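4.2 How households talk about repair

We turn now from the survey to the conversations, which took up most of February and which were, we will admit, the part of the Potudine study we enjoyed most. The survey had told us that 573 of the 700 households kept at least one broken item at home with the intention of having it mended. It could tell us very little about what that intention was like to live with, or why a lamp might sit on top of a wardrobe for two years while a kettle was thrown out the same evening it failed. For that we had to sit down in people's kitchens and accept a good many cups of coffee.

We visited 20 households, chosen so that both the older streets of Cullby and the newer apartments along the Rivera side were represented. Each visit began with the same request, that the person show us one thing they were waiting to fix, and from there we let the talk wander. It often wandered a long way. A question about a sewing machine might lead to a grandmother, then to the grandmother's house, then to the price of houses, and only much later back to the machine and its missing bobbin case. We have kept these detours in the transcripts, and we read them as part of the answer.

Three kinds of talk came up again and again. The first was about money, and it was usually brief. The second was about skill, and here people were often a little shy, telling us that a parent would have known what to do. The third, and by far the longest, was about hands: whose hands had made the thing, whose had worn it smooth, and whether one's own were steady enough to open it up. This last kind of talk had no place in our coding scheme at first, and we added a category for it after the second round of reading (Figure 3).

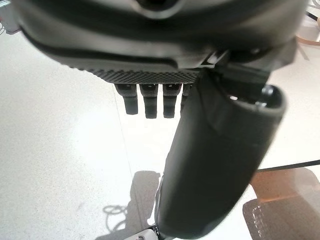 Figure 3. A hand, fingers downward.

Why do people keep broken things they could easily replace?

Mostly because replacing them would settle a matter they would like to leave open. In our conversations the broken item stood for a plan, and sometimes for a person, and the owner was in no great hurry to be done with either. Cost mattered too, of course, but it was seldom the first thing mentioned, even in homes where money was plainly short.

This fits fairly well with what we had seen in our earlier work in Norisell, where the mending shop on the main street held a whole shelf of finished repairs that had never been picked up. At the time we took this for simple forgetfulness. We are now inclined to think that some owners had found it comfortable to have the thing away and being looked after, and that fetching it home would have meant deciding where it belonged.

A word of caution is needed before we go on. People who agree to talk for an hour about a broken radio are likely to be fond of the radio, and we made no visits to households that had told us they kept nothing. Their reasons for letting go may be every bit as rich, and we return to them in Section 5.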